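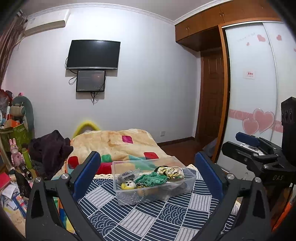

How do you keep hair ties and scrunchies from wandering off all over the house?
Give them one clear box with low expectations and no lid, and keep it wherever you take your hair down at night.

A clear box works for small soft things because you can see the green scrunchie through the side without digging for it. An opaque one becomes a second junk drawer by April. Ours came from the kitchen aisle at Paslow and was meant for tea bags.

Put the big scrunchies in loose. They puff up to fill whatever space they get, so folding them is a hobby, and you may already have one. Thin elastics sink to the bottom and sulk there. Stand those along the front wall, where they show.

Anything smaller than a hair tie goes in a see-through bag inside the box. Press the air out first or it will take up half the room. Fluffy ornaments with faces can ride on top, where they will judge you.

Once a season, tip the lot out on a cloth on the bed. A patterned cloth is pretty but hides black bobby pins very well, so run your palm over it before you shake it out. Toss any elastic that stays long after you stretch it.

Wash fabric scrunchies in a mesh bag on cool and dry them flat. Skip the dryer, unless you enjoy peeling one out of the corner of a fitted sheet.

Last updated 26/08/2021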